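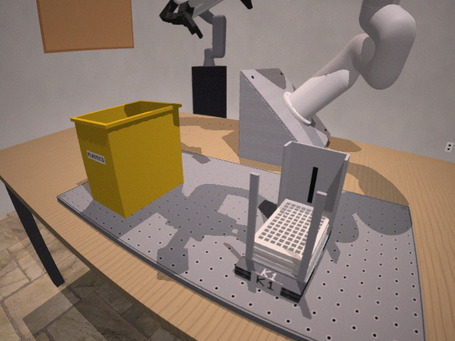 Urnthorpe classic car run returns Sunday

Last updated: 7:40 a.m.

Search this site Go

Organizers say 58 cars are entered for the Urnthorpe run, up from 40. We'll believe it when they park. Last July's list looked just as healthy, and half the Italian stuff stayed home.

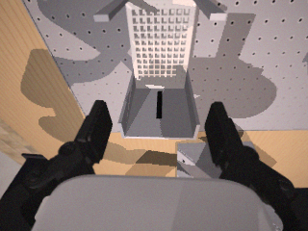 Kieran Rudd's "factory-correct" coupe is back too, still without paperwork that we've seen. 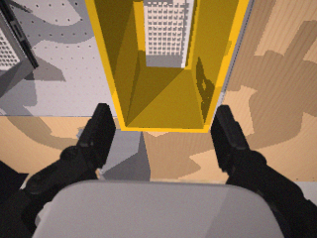

Route and entry

The route is 100 miles, with lunch at Plalirley. Sheila Parsons is taking late entries.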